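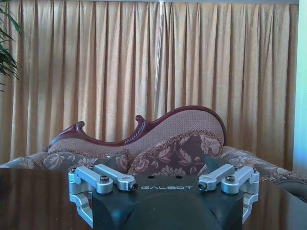
Brerum Community Kitchen opens its evening cookery school to the whole town

August 18, 2026

Brerum Community Kitchen is opening the doors of its evening cookery school to everyone who lives in or near the town, with a new autumn season of 14 classes covering bread, soups, preserves, simple fish dishes and a good deal of cake. Places can be booked from today, and we could not be happier to be saying so!

Until now the evening school has been open only to people who joined through one of our partner groups. It began in March as a trial, with a handful of borrowed pans and a set of recipes photocopied so often that the fractions had become hard to read. We hoped to fill one class a week. By early summer 170 people had cooked with us, many of them had come back for more, and we were turning away friends, neighbours and grown-up children who had heard about it over dinner.

So we have made room. The autumn season runs on two evenings a week, and each class lasts 2 hours, including the time it takes to sit down and eat what has been made. (We tried shorter sessions in the spring. The soup was fine, the bread was not.)

What is on the menu

The season starts with a plain white loaf, made by hand from flour, water, salt and yeast. People who have never touched dough are very welcome, and so are people who have been baking for years and would like some company while they do it. From there the classes move on to flatbreads, a rye loaf with caraway, and a sticky fruit bread that went down so well in the trial that we were asked for the recipe by people who had only smelled it from the corridor.

Soup gets its own run of evenings. We will be making leek and potato, a thick bean soup with greens, and a fish soup that uses whatever is good value at the market that week. The preserving classes come next, in time for the plums and the last of the green tomatoes, and everyone goes home with jars. Please bring your own if you have them, with lids that fit. Old jam jars are perfect once they have been washed well and the labels soaked off.

The cake evenings close the season. There will be a ginger cake that keeps for a week in a tin, an apple cake that does not, and one class given over completely to pastry, which was the most requested subject on the comment cards by a long way. Shortcrust first, then rough puff for anyone who still has the energy.

Small classes, shared tables

Each class is limited to 9 people, so that everyone gets a proper share of the worktop and the oven. Cooks work in pairs or threes, with one tutor moving between them. There are no tests and no certificates. You will be asked to peel things, stir things and wash up, and you will be fed.

All the recipes can be made at home with one decent knife, a large pan, a mixing bowl and an ordinary oven. We have taken out anything that calls for special kit. Where a recipe normally wants a stand mixer, the class will do it by hand and the printed sheet will give both methods. Every sheet has been rewritten over the summer in larger type, with the weights in grams and the spoon measures next to them.

Vegetarian versions are planned for every savoury class, and most of the soups can be made without dairy. The kitchen handles nuts, wheat, eggs, milk and fish, so please tell us about any allergy when you book and we will talk it through with you before you come.

Local flour, local fruit

Flour for the bread classes comes from Zilness Mill, which has supplied the kitchen since the first trial evening and has set aside a coarser wholemeal for the rye loaf. Vegetables come from Vieira Greengrocers, whose mixed boxes decide more of our menus than we like to admit. One week in spring it was nearly all celeriac, and the celeriac and apple soup that came out of it now has a permanent place in the season.

Fruit for the preserving evenings will be picked at the Udo Orchard, on the slope behind the allotments. The plum trees are heavy this year. Anyone who has booked a preserving class is also invited to come along and help with the picking, in old clothes and sensible shoes, and details will be sent out nearer the time because it depends so much on the weather.

If you have a garden tree with more fruit than you can use, please get in touch. We are especially keen on damsons, quinces and cooking apples, and we can collect within the town.

Cost and booking

Classes are paid for on a sliding scale, and you choose the rate that suits you when you book. Nobody will ask you to explain your choice. Ingredients, aprons and the recipe sheet are included. A number of free places are held back for every class, and these can be reserved by telephone or in person at the kitchen counter.

Bookings can be made through the kitchen's website, by telephone during opening hours, or by calling in. You can book one class or several, but please leave at least a little space for other people in the pastry evening! If a class is full, we will keep a waiting list and ring people in order as places come up.

The building has step-free access from the car park side, and one worktop is at a height that suits cooking while seated. Young people are welcome at all classes if they come with an adult who is also cooking.

About Brerum Community Kitchen

Brerum Community Kitchen is a not-for-profit kitchen and dining room in the middle of town. It serves a daily lunch, lends out cooking equipment and runs the evening cookery school. Its weekday lunch carries on as usual throughout the autumn season.

Notes for editors

Reporters are welcome to visit a class by arrangement, and should expect to be handed an apron. Recipe sheets for the white loaf and the celeriac and apple soup are available on request and may be reprinted with credit to the kitchen.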